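Jun 12, 2018 – dye bench

Back on the walnut hull bath today, the batch Kumiko and I started in March and then forgot behind the Troster kettle. Strained out 889 grams of liquor, smells like a wet barn, lovely color! 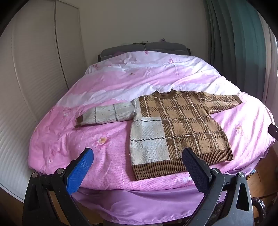 Wool first. I want two browns that sit apart from each other without looking like strangers, and the trick (I think) is iron in one and none in the other. The plaid sweater has it about right – tan and brown in the big checks, thin cream lines to let them breathe, and the ribbed hem going brown, tan, brown, tan. So 20 minutes for the tan skeins, 40 for the brown.

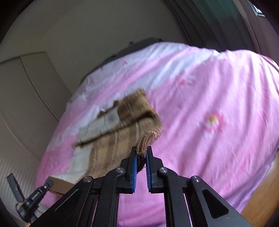
Tatsuya says 40 is too long and the fiber goes harsh. He may be right, the Birberg yarn felt crunchy last time, but I blame the iron.
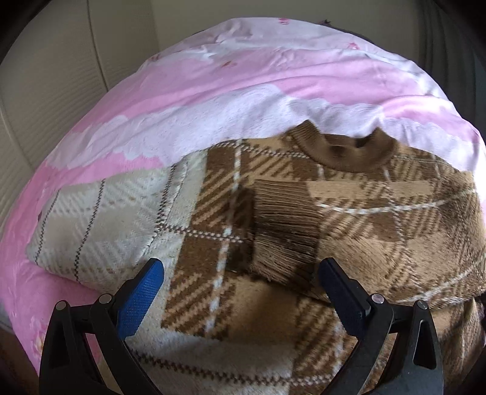 Some 13 skeins still to mordant. Use the Vasylenko scale, the other one drifts. And Kumiko, please label your jars, I nearly poured vinegar in the madder.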